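Flenden House – Bedroom Laundry and Folding

Gallery 2 of the Flenden household set. Notes by Rasa Dambrauskienė, layout by Graham Sowerby.

The pages in this set cover ordinary housework done in a lived-in home. The bedroom gallery deals with clothes that are folded on the bed and then put away. The bed is the largest flat surface in most bedrooms, and it stands at a usable height for anyone who does not own a folding table. Entries are kept short. Fabric care is covered on a separate page, as is the kitchen.

Bed as folding surface

Dark clothes are easiest to line up on a cover that contrasts with them. A patterned bedspread also gives the eye something to square an edge against, provided the pattern is large enough to read past the cloth. Smooth the cover first. A ridge under a garment will show up as a crooked fold.
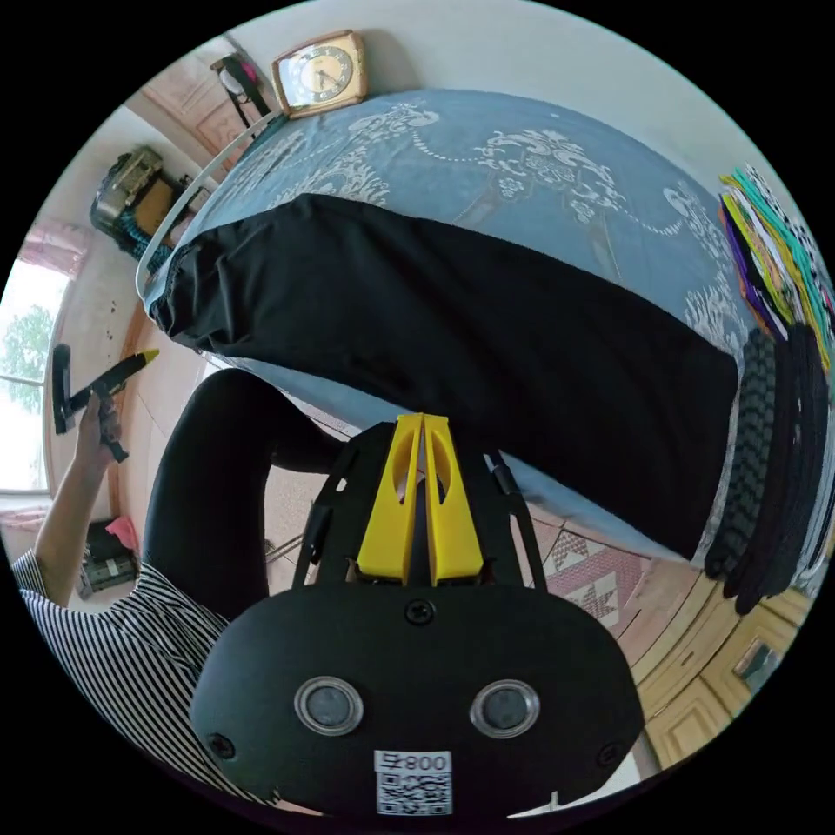
Folded black garment across the blue bedspread, with a stack of colored fabrics along the right side of the bed. Clock on the ledge beyond.

Stacks are best kept to one side so that the middle of the bed stays free. Mixed colors can share a stack when everything in it is already clean and going to the same shelf. Heavy knits are a separate matter – they slide, and they pull lighter pieces with them, so they should not go on top. Kaisu Keskinen folds knits last and carries them to the shelf in a single trip.

Folding order

Large flat pieces first, then shirts, then trousers. Trousers are folded leg to leg with the seams matched, then in half, then in half again if the shelf is shallow. The shelves at Flenden are shallow, so most trousers get the second fold. Arturo Benedetti prefers to roll them. Rolled trousers take up less depth but will not stack more than two high without a box.

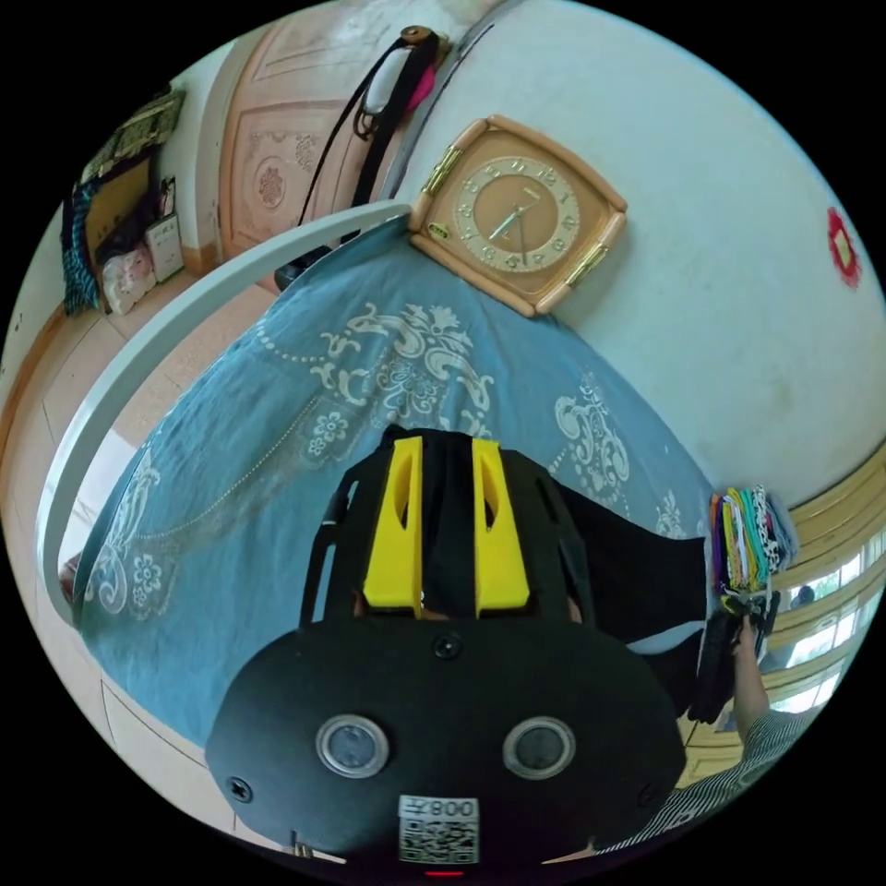

For long pieces, work from the far edge toward yourself and flatten with the side of the hand at each turn. Pressing down with the palm tends to drag the top layer. Thin black fabric hides its creases until it is hung up in daylight, so check it near the window before it goes away. If a fold has drifted, open the piece fully and start over. Correcting one corner usually moves the other three.

Putting away

Finished pieces go to the shelf in the reverse of the order in which they will be needed. Shirts in regular use stay at the front. Spare bed covers go to the top shelf, folded to shelf width, with the closed edge facing out.

The bedroom pages were last revised in June. Corrections to the folding notes can be sent to Razia Bajwa, who keeps the index for the full set.

Next gallery: Hallway and Coats
Previous gallery: Kitchen Drawers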